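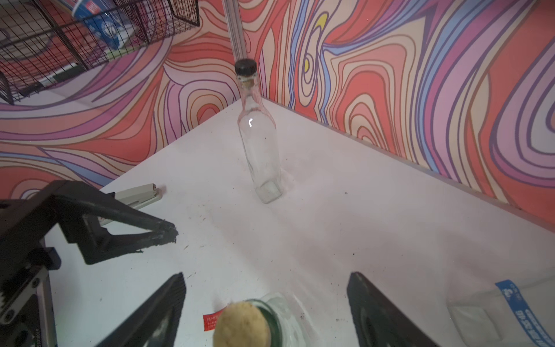
Chapter 13
Bottles and What Closes Them

Pick up the nearest glass bottle and take off the cap. You have just worked one of the best small machines in your house, and I hope that by the end of this chapter you'll never open one again without slowing down to look! A bottle has to let its contents out when you ask and hold them in the rest of the time, and nearly everything that makes one bottle different from another comes from how its maker dealt with those two jobs.

We begin with the parts. The opening and the ring of glass around it are called the finish, an odd name for something at the top (in the days of hand blowing it was the last part made, and the word stayed). Under the finish comes the neck, then the shoulder, where the neck spreads out into the body, and last the base. A long neck gives a slow, narrow stream. A square shoulder gives you flat sides to hold and lets bottles pack tightly in a box, but the corners have to be formed with care so the glass doesn't thin out there.

Glass by itself seals nothing, of course. It's hard, and two hard surfaces rarely meet without a gap. So we add a second material, and now the fun starts. A screw cap pulls itself down along a thread and squeezes a liner against the rim. A cork works the other way, pushing outward against the inside of the neck. Both kinds can turn up on clear glass bottles standing on the same table, and from a few feet away you might think the choice was only a matter of looks.

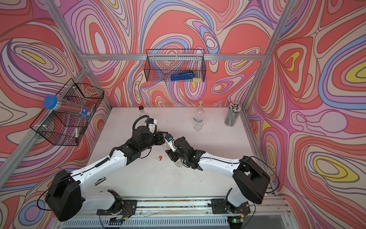

13.1 Why Cork Works

Cork is bark, and wonderful bark at that. Cut a thin slice and put it under a microscope and you'll see tiny closed cells filled with air. Squeeze the slice and the cells give; let go and they push back. That push is the seal. Cork also grips glass well, so a stopper can stay put with no thread to hold it.

The shape matters too. A tapered stopper, wider at the top, gets tighter the further you press it, and it leaves you something to hold when you want it out again. Look closely at the surface and you'll find darker specks and pores. Some of these are only skin deep. Others run far enough to make a leak, which is why the bottling room at Jundside, filling 4000 bottles in a shift, sorts its stoppers before they go anywhere near the line.

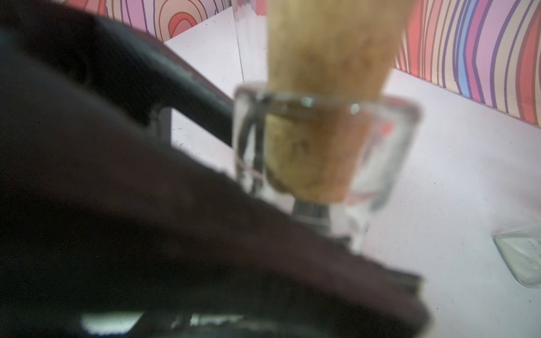
Suha Abu Hammour, who read this chapter in draft, objected that sorting by eye catches far less than people think, and that she would trust a bottle laid on its side overnight over any inspector. She has a point, and Activity 3 at the end of this section borrows her test. You'll need two bottles, one corked and one capped, a sheet of dry paper, and a little patience until morning.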